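Buying a small robot arm for the home workshop: what to plan and what to spend first 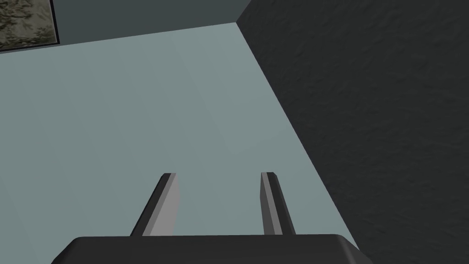 Page last changed: 10/2/18

Most of the letters we get about robot arms ask which one to buy. The arm is usually the easy part. The money goes on the things around it, and the time goes on finding out whether it will do your job at all. These tips are for anyone with a shed, a spare bench or a small shop who wants an arm for sorting, loading or holding parts.

Write the job down before you look at prices

Put it in one sentence, with the heaviest part, the widest part and how far each has to move. "Pick up turned knobs from a tray and set them in the drying rack" is a job. "Help with the woodwork" will cost you money. If you can't finish the sentence, wait a month.

Try it in simulation first

A two-finger gripper, a flat surface and a couple of walls are enough for a first model. You don't need every screw and shelf. Put in the surface the arm will work over and anything it could hit, at the right distances, and leave the rest plain. Many simulation programs are free, and an evening or two spent on one may save you from an arm that is a hand's width too short.

Check these while you are in there:

Can the fingers reach the far corner of the work surface as well as the middle?
Is there room for the body of the gripper next to a wall? People measure the fingers and forget the part behind them, which is often much wider.
Does the gap between the fingers, fully open, clear your widest part with some to spare?
Can the arm get back to its resting place without swinging over where you stand?

A simulation is poor at telling you about grip. Slippery varnish, sawdust and soft rubber all behave differently on the bench, so keep some money back for fingertips.

Measure the bench properly

Measure from where the base will be bolted, not from the front edge. Makers give reach to the wrist or to the tip of the tool, and the two figures can be a long way apart. Ask which one you are being quoted. Paulauskas gives both on the data sheet. With Clolto you have to write in and ask, and the answer came back to us in 3 days.

Check the bench itself too. A light table will rock when the arm stops quickly. Bolt it to the wall or load the bottom shelf with something heavy.

Split the budget

We suggest planning in shares of the whole sum. This is how ours came out:

Arm and controller: 31 per cent
Gripper and spare fingers: 26 per cent
Bench, guarding, stop button and wiring: 30 per cent
Kept back for the first year: the rest

The share for the arm looks low to most people. Ours was a used Jender, so yours may be higher if you buy new – take the difference from the money kept back only if you have to, and never from the guarding.

Buying the gripper

Buy the simplest one that will do the job. Two parallel fingers with flat tips will hold most blocks, boxes and short lengths of dowel. Round or tapered parts may need shaped tips, and you can make these yourself if the fingers unscrew. Ask to see the screw pattern before you pay. Riveted or moulded fingers can't easily be changed.

Ask about these as well:

The price of one spare finger, and whether it can be bought singly
Whether it stays closed or drops the part when the power goes
Which cable and plug it needs, and whether they come in the box
Its own weight, which has to come off what the arm can lift

The last one catches a lot of buyers. An arm sold as lifting a certain weight has to lift the gripper too.

New or second-hand

Second-hand is fine for an arm if you can see it move. Ask the seller to run every joint slowly from one end to the other, and listen for grinding. Check that the teaching handset is included and that the software licence can be passed on. Second-hand grippers are a worse bet, as the wear is inside. We buy those new.

Tidum sells reconditioned controllers with a short guarantee. Read what it covers – ours left out the fan and the power supply.

When to buy

If it can wait, ask for prices in December. Dealers clearing demonstration stock may take something off, and a bundled cable set or mounting plate is often easier to get than a lower price. Get the delivery charge in writing.

Reader's tip

Joon-young Han writes: "Cut the footprint of the base out of cardboard, tape it to the bench and work around it for a week. I moved mine twice before I ordered anything, and ended up needing a shorter arm."

Keep the cardboard afterwards. It makes a good drilling template once you have checked the holes against the real base plate.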